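Wutby Word List

A README for 2000 everyday words and their rhymes, sorted by sound. Songwriters, this one's for you!
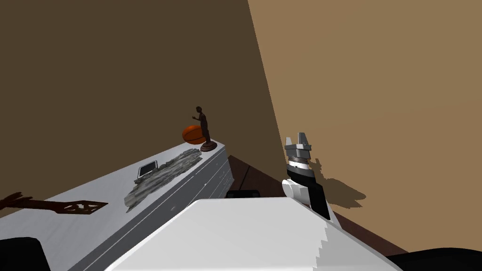
Can I add my own words?
Put them in extra.txt, one per line - the next build picks them up.

Version 5 brings nearly 300 new near rhymes, and "orange" finally has company. Slang lives in its own file, so school projects can skip it.

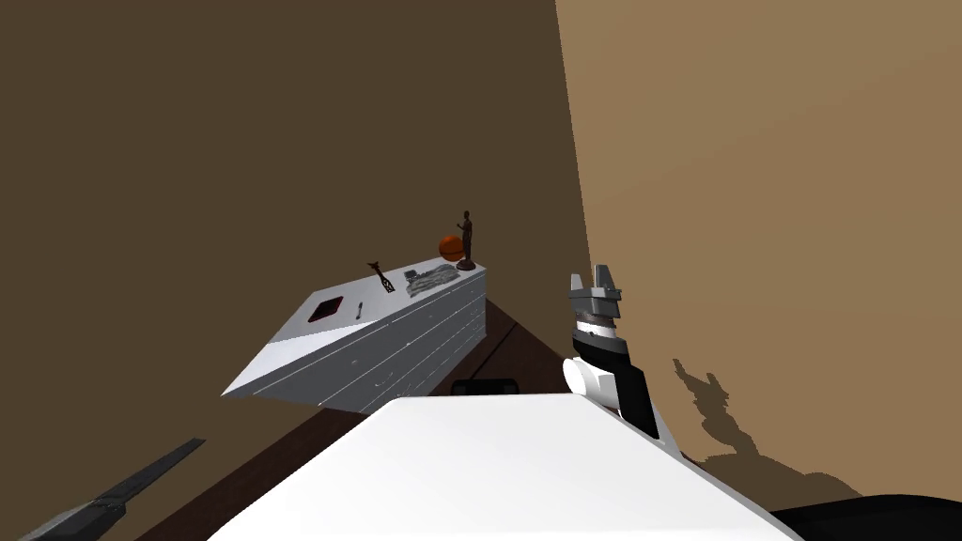
Garell wrote in to ask for a split by syllable count, and that's planned for October.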